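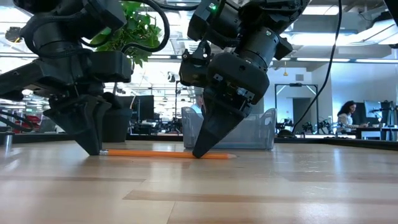
El lápiz naranja sobre la mesa clara, con la punta a la derecha. Detrás, la bandeja gris y la planta.

25 de septiembre de 2023

Lápices, segunda tanda. Sigo sin creerme la ficha de Zillau.

Lo que dice la ficha: mina centrada, madera blanda, "afilado limpio a la primera". Lo que tengo apuntado de febrero: puntas que se parten al segundo renglón y virutas que salen a trozos. Dorottya sostiene que en febrero el problema era el sacapuntas y que el lápiz no tenía culpa. Puede ser. También lo dijo de los rotuladores y acabamos tirándolos.

Material de hoy: la caja abierta del lote 926, el sacapuntas de manivela Jevurton, cuaderno de hoja lisa. He dejado fuera el sacapuntas pequeño de Bunting porque tiene la cuchilla tocada y con él no se puede discutir nada.

Afilado. 60 lápices, todos con el Jevurton y todos por mí, para que luego no se diga que cada mano aprieta de una forma. Dos salieron con la mina descentrada a simple vista: el cono de madera sube más por un lado que por el otro. El resto, bien. Bien de verdad, lo anoto aunque me fastidie. La madera corta seguida y el grafito queda oscuro y entero hasta la punta.

Ahora bien, afilar bien un lápiz nuevo no tiene mérito. La pregunta era si aguantan la caída y el uso normal, y ahí la ficha se calla. Busqué alguna mención a golpes o a transporte y no hay ni una línea.

Caída. Desde el canto de la mesa al suelo, de plano, una vez cada uno. Gizella propuso tirarlos de punta; le dije que así se rompe cualquiera y que no aprenderíamos nada. Después volví a afilar y miré si la mina salía suelta, que es el fallo que más molesta: uno saca punta, parece perfecta y se queda dentro del sacapuntas. Me pasó con cuatro. No sé si cuatro es mucho. La ficha de Zillau no da ninguna cifra con la que compararlo y la gente de Plivby, que nos vendió la caja, contestó que "dentro de lo habitual". Habitual para quién.

Escritura. Página completa con el mismo lápiz, sin volver a sacar punta. Trazo uniforme hasta media página, luego engorda como engorda cualquier lápiz. No veo la "punta duradera" por ninguna parte. Gizella escribió la suya y dice que nota menos roce que con los antiguos. Le pasé uno antiguo sin decirle cuál era y dudó. No saco conclusiones de una sola persona, pero tampoco pienso apuntar "menos roce" como resultado.

Goma. No hecho. La que había en el cajón está seca y mancha más de lo que borra. Pedir otra.

Sobre la mesa: la veta no estorba para trabajar, pero el lápiz claro se pierde un poco contra la madera y las virutas todavía más. La próxima vez pongo un papel oscuro debajo antes de afilar. Hoy he recogido virutas hasta de la tierra de la maceta, y Dorottya ya me ha preguntado si pienso abonarla con cedro. Ni siquiera me consta que sea cedro; lo dice la caja.

Pendiente:

Repetir la caída con los antiguos. Sin eso, lo de los cuatro no vale nada.
Separar los dos descentrados y marcarlos con cinta.
Preguntar a Plivby si la caja de febrero era del mismo lote. No lo apuntamos, culpa mía.
Goma nueva.

Precio: 87 la caja grande, según la última oferta, portes aparte. Dorottya quiere pedirla ya. Yo esperaría a tener la comparación con los antiguos, porque de momento lo único que he comprobado es que un lápiz recién afilado pinta.

Añadido por la tarde: Dorottya ha leído lo anterior y pide que conste que el Jevurton se limpió después de febrero y que la cuchilla es otra. Consta. Eso quiere decir que las notas de febrero tampoco sirven para comparar, ni a su favor ni al mío. Dejo la caja cerrada en el segundo estante hasta que llegue la goma.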